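Subject: Re: [plorkbridge-hall] cups and drinks for the April supper

Quick one before I have to run – answers to the cup questions.
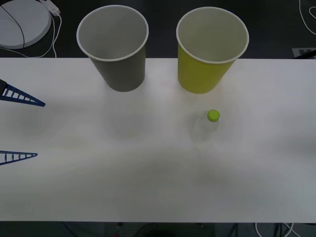

Went with paper in the end, two colors, gray and yellow. Same size so they stack together. Gray for the adults' table, yellow for kids, or swap it, I don't mind. Just don't mix them or the refills get confusing again.

> On the cups, did we ever decide? I have 148 on the list
> from last month and I don't know if that includes the
> Jalix people. Also are we doing bottles of water on the
> tables or the big dispenser? The dispenser leaked last
> time and the floor by the door was a mess.
> Need to know by 2 so I can call Kocabaş about the food.

148 was without Jalix. With them it's 174. Kocabaş needs the bigger number, please call them with that one, and ask if the rice is still coming in the deep trays.

Bottles, yes. Clear ones with screw caps, 14 to start, spread out down the long tables and the rest in the kitchen. Dispenser stays in the closet. Someone should really fix the tap on it but not this week.

Cups go out upside down until people sit, there was dust in them last year. Sleeves of spares under the counter next to teh napkins.

Still need – trash bags (the thick kind), a marker for names, one more tablecloth. Zustenus has the white ones on sale I think, didnt check.

Can anybody open up at 2 on the day? I can't get there till later. Reply to the list not just me pls

On Plorkbridge hall keys – back hook, same as before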